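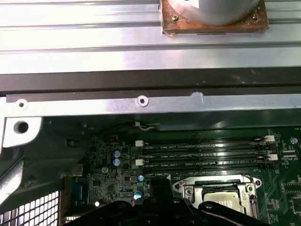
Inside the Box: Desktop Teardown Gallery
Posted 10/18/19

I love an open computer! All those slots and brackets and tiny printed labels, normally shut away in the dark under somebody's desk. We've been taking desktops apart at the Dendbridge workshop since February, and these are some of my favorite views so far. The Huerta set has its own page (50 pictures, mostly fans).

Big tower, laid on its side

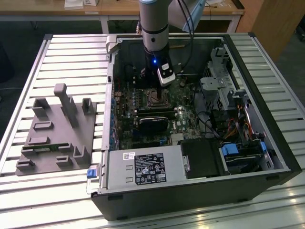 Side panel off, with the power supply across the lower part of the case.

The coin cell
Next to the processor it's my favorite thing to hunt for. On this board the maker printed BATTERY1 right beside the holder, so even a first-timer can find it.
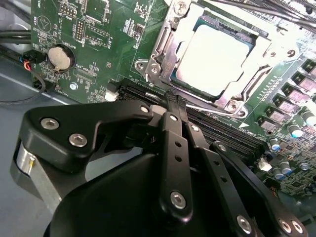

I also have a soft spot for the little cylindrical capacitors, especially when they come in a cluster like a tiny row of oil tanks. Great fun to shoot up close.

Memory slots
Four in parallel, each with its own printed label, DIMM1 CPU1 and so on. With no memory in them you get to see the long narrow channels and the fine contacts inside. Gorgeous!

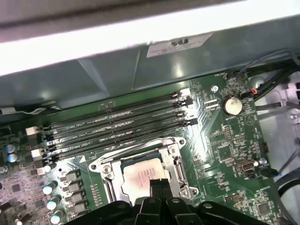 More galleries
Huerta desktops
Joltedier keyboards
Tedov power supplies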